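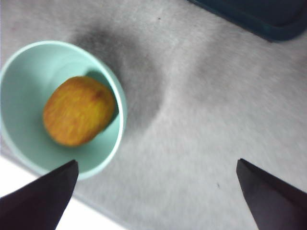
K. Aaltonen, bench technician

May 27, 2026
Turness workshop, table 2

Fruit and tableware session, continued. Purpose of the entry is to fix the layout and the care of the pieces before the set goes back to the store.

Bowl: mint green, Nillulen range, inside diameter 119 mm at the rim by calliper. One piece of fruit per bowl for all work on this table. With a single piece the fruit settles off centre and leans towards the wall, so the resting position is never the same twice. Do not correct it by hand. Log it as left or right of centre and carry on.

Shadows on the grey surface are broad and soft at the edges. Inside the bowl there is a darker crescent between fruit and rim, which makes the wall hard to read on that side. Take rim measurements from the opposite side.

Small dark specks on the surface again. Checked the November notes: same complaint, same table. Wiped down with Trulex and a dry cloth at the end of that run, 8 minutes before anything was put back. Repeat the procedure this time and note which marks remain.

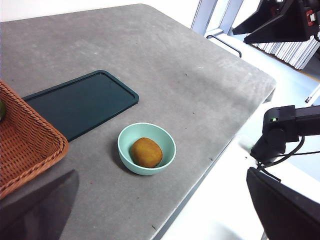 K. Aaltonen, bench technician

Layout as used: bowl near the middle of the table, dark tray to one side with its long edges following the table, wicker basket over the end of the tray. Tray stays empty. The tray has a raised border, so either move the basket clear or leave it over the end and write it down – I have left it for now.

The basket has a thick twisted rim and sheds bits if dragged. Lift it.

The tabletop is scuffed but sound. The front edge is rounded, and fruit that gets past the bowl will go over it. Keep 6 cm clear along the front, more if the fruit is round.

To do:
Wash and dry the bowl before storing. No abrasive pads on the matt finish.
Brush out the basket, fruit removed first.
Tray flat on the lower shelf, nothing stacked inside it.
Ask the store for a second Nillulen bowl in the same green. The spare on the shelf is a different size and the label is wrong.

Fruit not to be eaten after handling. Goes in the food waste.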